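Taltby Robotics Club: minutes of the monthly meeting
Last updated: October 2022
Filed under: Club Business > Minutes > Simulation Project

Hi all, these are the minutes, typed up by me again because I was the one with a laptop open. I've put in more than strictly necessary, as usual. If I got your point wrong, tell me and I'll fix it before we approve them next time.

We started late. The projector wouldn't talk to the club computer, so we ended up sitting in a half circle around one monitor, which was cozy. There were enough of us to vote. The last minutes were approved with one correction: the spare battery charger lives in the tall cabinet now and I had written "short cabinet." Sorry to everyone who went looking!

1. Money

We have 400 dollars in the club account after the summer bake sale and the dues that came in on time. Dues are 20 dollars a person for the year, and if you haven't paid, please do it before the next meeting so I can stop sending those emails (I hate writing them as much as you hate getting them). We talked about whether to spend on a second gamepad for driving the arm in simulation or save for the January trip. The gamepad won, as long as it stays under 60 dollars. Everything else stays put until we know what the van costs.

2. The Haugland Challenge

Most of the evening went to this. For the new members: the Haugland Challenge is the one where the whole qualifying round is done in simulation. You get a virtual kitchen and a list of household chores, and your arm has to do them. Only the teams that qualify go to the January final with real hardware. We entered last year and went out in the qualifier, and I still think we'd have made it if we had started sooner.

The rules packet is finally out and it's 56 pages long. I've read it, and two other people say they have too. The big changes:

The kitchens will be shuffled between runs. Last year you could more or less memorize where everything was, and plenty of teams did (us included, no shame). Now the layout and the finishes change, so hard-coded positions are going to get us nowhere.

There's a penalty for touching anything that isn't part of the chore. We had a long back and forth over what counts as touching. The packet says "contact" and leaves it there. I'm going to write to the organizers and ask about gripper fingers brushing a cabinet door on the way past, because ours does that a lot.

You can now use more than one camera view. We all cheered at this one and then remembered that somebody has to make it work.

3. Zirnari progress

Zirnari is our control program, in case you joined this month and thought it was a person. The software group showed where it stands. It runs, it connects to the simulator on the first try most of the time, and the arm goes to a point in space when you tell it to. Closing the gripper at the right moment is still shaky. We watched it try to pick up a mug over and over, and it got the handle a couple of times and knocked the thing flat the rest. I thought the one where the mug rolled all the way off the counter was pretty great, but I was told that's not what we're going for.

The main complaint from the software group is the close-up view. When the arm is tucked in next to big furniture, there just isn't much to look at. You get a huge dark surface on one side and a little wedge of kitchen on the other, and the program has to work out from that wedge where it is. A person can do it, with some squinting: there's the crown molding, there's the brown wood below it, okay, I'm facing that way. Zirnari can't do that yet. 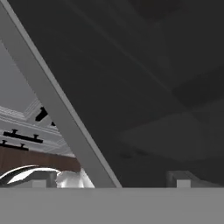 So we argued over what to do in those cases, and I'll try to be fair to both sides. One idea is to have the arm back up whenever too much of the view is one plain color, get a wider look, and come in again. It's simple and we could have it running in a week. The trouble is that it eats time, and the runs are timed. The other idea is to lean on the second camera view for finding our place and save the close-up view for the last bit of the approach. Better on paper, a lot more work, and we'd be tying two views together when we can barely manage one.

I was on the side of backing up, mostly because I like things that are done. We voted, and it went that way, but the two-view people are going to keep tinkering and show us what they have next month. If it beats the simple version, we switch. Fine by me!

Shiny things came up as well. Anything chrome in the simulator throws bright white highlights, and Zirnari keeps deciding those are edges. The suggestion was to practice in a kitchen with all the reflections turned off. We said yes for the beginners' exercises and no for the real practice runs, seeing as the qualifier will have them on. Somebody also wanted to try telling the program to ignore the very brightest spots. Go for it, just do it in your own copy and please, please label it.

4. Practice recordings

We need more recorded runs where a human is driving, so we have something to compare the program against. Right now we have nearly 60, and a lot of them are the same chore done by the same two people. Everyone should record a few before next month, including those of you who think you're bad at it. Bad runs are useful too, so don't delete them. I drove one into the side of a cabinet and it's in the folder with everybody else's.

Naming: chore first, then your initials, then a number. No spaces. I know we said this in the spring. The folder is a mess and I spent most of a Saturday's worth of patience on it, so from now on anything called "test" or "new test" or "final" gets moved to a junk folder and you can go dig it out yourself.

5. Rameck

Rameck is the real arm, the one on the bench. It's still missing a wrist bolt, and the replacement we ordered was the wrong thread. We're ordering again, this time with the old bolt in hand. Until it's fixed, please don't power up the wrist joint, even just to see. The other joints are okay to use at low speed with a second person by the off switch.

There was a question about whether it makes sense to work on Rameck at all before we qualify. I'd say yes. The younger members like having something to put their hands on, and if we do get to the final we'll have very little time to learn how a real arm sags and wobbles compared to the one on the screen. We agreed to keep one bench session a month.

6. Odds and ends

The open house table needs people. We'll have the simulator up and let visitors try moving the arm with the gamepad. It was a hit last time, though we should pick an easier chore than stacking bowls.

T-shirts: still no agreement on the color. I'm putting up a sheet by the door and whatever has the most marks at the next meeting is what we're wearing.

Snacks were good. Whoever made the cornbread, bring it again.

To do before next meeting: I write to Haugland on the contact rule and order the gamepad. Software group gets the back-up move working. Bench group reorders the bolt. Everybody else records runs and pays dues.

We wrapped up when the building lights started going off down the hall. Next meeting is in the same room, at the usual time.

Contact the club | © Taltby Robotics Club | Back to top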